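The Hakitz tenants' papers have found a home, and I'm chuffed to bits 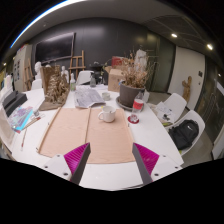
Paper, a mug and art supplies on the table.

I've been writing bits and pieces for this page for a while now, and I don't often get to bring you news that makes me want to ring people up before breakfast. But I've got some! The papers of the Hakitz Tenants' League, all 2,617 pages of them, have been scanned and catalogued, and from Thu 24 December anyone can read them free of charge at the Rerodton local history room or on its website.

If you grew up anywhere near Hakitz you'll probably have heard of the League, even if all you know is that there was a rent strike and your gran was cross about it. For everyone else, a quick catch-up. Hakitz was the company estate on the east side of Rerodton, built for the Kälin works and owned by the same firm that paid the wages. So if you fell out with your boss you had also, in a manner of speaking, fallen out with your landlord. People put up with damp walls and shared taps for years on that basis. Then one September the firm put the rents up twice in a month, and the women of Timel Street stopped paying.

I say the women because it was the women, and this is where the papers get interesting (to me, anyway, and I've been reading them until my eyes ache). The old town history gives the strike a page and a half, and nearly all of it goes to the men from the union who did the talking at the end. You'd think the whole thing had been settled over a pint. The League's own minutes tell it very differently. The rent books were collected on Timel Street. The money that would have gone to the firm was kept in a biscuit tin and counted every Friday night, with two people signing for it. The letters to the council went out from somebody's kitchen, and there are carbon copies of the lot, spelling mistakes and all.

It lasted 18 weeks. At the start they had fewer than thirty households, mostly neighbours who could see each other's front doors. By the sixth week there were almost 200, and the firm had begun sending out notices to quit. One of those notices is in the collection with a shopping list on the back: suet, matches, blue thread. I laughed out loud in the reading room and got a look for it.

What I hadn't known at all was how much travelling went on. I'd always pictured the strike as something that happened on four or five streets and stayed there. But there's a whole folder of bus tickets and scribbled timetables, because members were going off to other towns nearly every weekend to speak in chapels and works canteens and come back with collection money. Some of them had never spoken in public before, and you can follow them getting better at it. The first speech notes are written out word for word, down to "good evening". A couple of months on it's six or seven words on the back of an envelope.

There was bad feeling too, and I'm glad it's been left in. Several families paid up halfway through and weren't spoken to for years. One letter, unsigned, asks the League whether it has any idea what it's like to have a husband on short time and a notice on the door, and it's clear from the reply that they did. There was also a long row over whether the lodgers should get a vote. They did in the end, by a narrow margin, and the minutes for that evening are in very cross handwriting.

The strike ended with the second rent rise dropped and the first one kept, which half the street thought was a win and the other half thought was daylight robbery. The taps did get done. The League carried on for several more years after that, running a coal club and helping people fill in forms, and those later folders are the ones I'd nudge you towards if you like ordinary life more than banner-waving. There's a lovely run of notes about getting a crossing put in by the school.

The papers spent decades in a loft on Timel Street before the family offered them to the history room. The scanning took most of the year. Some of the early minute books are very faint, so those have been typed up as well, and you can search them by street and house number. I tried my own great-aunt's address and found her down for two shillings and a complaint about the drains, which sounds exactly like her.

A few practical things. The history room is upstairs at Rerodton library, and you can turn up without booking if you only want to use the screens. To handle the originals you need to ask a couple of days ahead, and they'd like you to bring a pencil and leave the pen at home. On the day itself the room closes at one. It's shut after that until the new year, but the website will be up throughout.

They're also after names. There are 200 photographs in the collection and a good many have nothing written on the back, so if you had family in Hakitz, do have a look through the albums and send a note in if you spot anyone. I've already spotted one of my old neighbours, aged about nine, sitting on a wall with her socks down.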